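Tabletop Football: What We Learned About a Very Small Sport
Project report, Play and Games Design
Emerson Marinho, November

Our unit outline asked for "a table game that a six-year-old can set up and play", with 1000 words of reflection to follow. My group had grand plans involving a volcano. The volcano needed more cardboard than any of us could carry on a bus, so we did soccer.

The kit is a mat, a goal and a ball. We called it Stiritley, after the street where we ran out of other names, and set it up on a plain table so there'd be nothing underneath to compete with the stripes.

Layout came first. We tried the mat at several angles and argued about where the goal should live before anyone had kicked a thing. 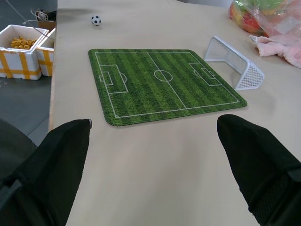 Rules, Version One

Version one had 9 rules. Children remembered the one about cheering. We'd written an offside rule, which took my own father most of an afternoon to follow, and he referees. It went in the bin along with corners, throw-ins and my favourite, the weather card.

What survived is short. Put the ball down at one end, flick it with a finger, try to get it into the goal at the other. Swap after each go. If it leaves the table, whoever flicked it goes and finds it. That last rule did more for gentle play than anything else in the booklet.

The ball was our main headache. On a real pitch a ball has room to be wrong. On a mat this size it leaves the field at the slightest insult, and the six-year-olds we tested with were generous with insults. We talked about adding a raised border. Arruda, the group we shared a bench with, had one on their marble game and spent half of each session pressing it back into place, so we left ours off and called it "open play" in the booklet.

A word on storage, as it was worth 10 per cent and we nearly forgot it. Small games get lost in the big bag of everything else, and the ball is the first to go.

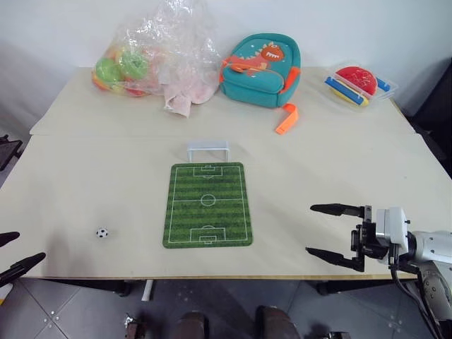
Hima thought we should have made the ball bigger and saved everyone the crawling about. She had a point, and we did price one up, but a bigger ball looked ridiculous next to the goal and sat in the mouth of it like a cork.

Testing

We ran the final version late in the morning, after snack, on the theory that fed children are more forgiving. The starting spot was moved into the penalty area at the end away from the goal, so that each flick has the full length of the pitch ahead of it. It sounds cruel. The kids preferred it, and two of them began doing commentary.
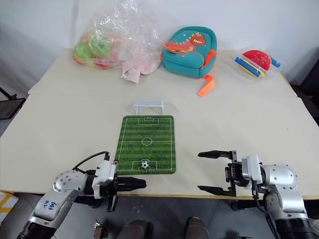
Starting from that far back also sorted out the arguments about whose turn was easier. Everyone got the same hard shot. Scores stayed low, games stayed short, and the child waiting usually stayed in the room.

If we did it again I'd print the rules as drawings. The booklet ran to roughly 700 words, most of them mine, and I never saw a child open it. I'd also pack a spare ball, and I'd book the table for longer than it takes to find the first one.

Our mark was decent. The marker's note said the reflection was "a little flippant", so I have toned it down for this version.

Comments

Dotier: We did the same unit last year and our ball is still behind a heater. Pack three spares.

marblegirl: The border on ours was fine once we used better tape. Just saying.

Hima: Still reckon the ball should be bigger.

Related reports
Marble Run on a Budget
A Board Game in Under 500 Words
Why We Abandoned the Volcano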